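In Defence of the Plain Workroom

Iman Fawzy
28 Jan 2026

The Setthorpe building is due for a new interior, and the proposals now circulating among its tenants have one feature in common. Each would do away with the white walls. The Dinholm scheme favours deep green in the corridors and a mural in the largest workroom. The Grenero scheme would assign every room its own colour, with carpet tiles to match. Both are carefully prepared and deserve a proper hearing. It is nonetheless the view of this writer that the workrooms should be left largely as they are, and that the available money should be spent on less visible improvements.

A workroom is used by people whose attention is needed elsewhere. They come in to measure, assemble, sort or repair, and they look at the walls only in passing. White paint returns light to the bench and the floor, it does not alter the apparent colour of the material in hand, and it can be patched by anyone with a small tin and a roller. A mural can be patched only by the person who painted it. Those who recall the sailing scene on the lower landing will remember that it spent its last years with a beige rectangle through the hull, where a pipe had been repaired.

The objection most often raised is that white rooms are cold. Ehsan Ghorbani, who has leased space in the building for longer than any other tenant, put this forcefully at the July meeting, and compared the upper floor to a dental surgery. There is some justice in the remark. The upper floor, however, has grey vinyl underfoot and a bluish light overhead, and these do more harm than the paint. The ground floor rooms have the same walls above brown wood-look flooring, and complaints about them are rare.

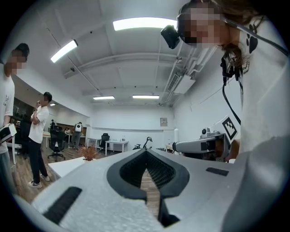 Wood-look flooring is frequently dismissed as an imitation, and among designers the term is rarely a compliment. In a workroom the criticism carries little weight. The surface is there to be stood on, swept and occasionally knelt on. A brown plank pattern disguises the fine dust that a plain pale floor would display within an hour of opening. It also gives warmth to a room otherwise without ornament. The estimate obtained from Mridha for extending such flooring to the upper storey came to 196 dollars a square metre, fitted, against 200 for the carpet tiles. The difference is too small to settle the matter, but carpet holds screws, clippings and thread, and a dropped part on carpet may as well be written off.

Lighting deserves more attention than it has received in either scheme. Ceiling lights in a white room need to be placed with care, as a badly positioned fitting will throw the worker's own shadow across the task. Precious Lekota has suggested that the existing fittings be moved before any are replaced, and that users be asked to stand where they normally work while the positions are marked. This is a sensible procedure and would cost nearly 2,000 dollars for the whole building -- less than the mural alone.

A further consideration concerns the people themselves. The tenants at Setthorpe do not wear a uniform, and there has never been a persuasive reason to introduce one. People arrive in the shirts they own, some plain and some with animals or slogans on them, and they bring a good deal of colour into a room without any assistance from a decorator. A neutral background accommodates this. A room in saturated orange, as proposed for Room 54, would not, and the occupants would be obliged to look at it through every winter afternoon.

None of this is an argument for neglect. The skirting is scuffed, several doors stick, and the storage on the upper floor is inadequate by any standard. These matters appear in the appendices to both schemes, where they are described as secondary works. They should come first. Written responses from tenants may be left with Milagros Catacutan at the front office, and those who favour the coloured rooms are encouraged to say so and to indicate which room they would be prepared to work in.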